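Evening, July

Today I stayed with the time alignment in Lelta almost the whole day. In the morning I believed the problem was in the gripper pose, and I lost two hours on the calibration of Sirton before I looked at the timestamps. The calibration was fine. The pose stream comes at a different rate than the video, and my code took the nearest sample where it should interpolate between two.

After lunch I wrote the interpolation again, this time with a small test. On the old recording of 1,899 frames the offset was up to 30 milliseconds, and always in the same direction. I am a little ashamed that I did not see it in the spring.
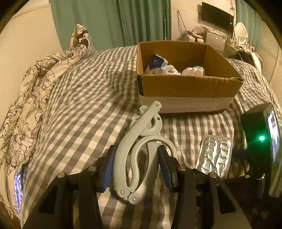 Gripper view on the checked sheet, folding tool between the jaws.

For the object masks I have more doubt. The foil blister pack on the sheet is a hard one for the depth estimate — I expect holes from the silver surface, and also the wrinkles of the sheet can confuse the plane fit. I will try to fit the plane only on a small patch near the jaws, and leave the cardboard box out of it. The blue finger pads are good for the color threshold, so this part I do not touch.

The planner in Rocha still rejects 15 grasps which look correct to me. I think it reads the jaw width in the wrong unit, but I was too tired to follow it through the config files. Tomorrow first this, then the merge into Flello.

I should also write down which branch I used. It was the one without the filter.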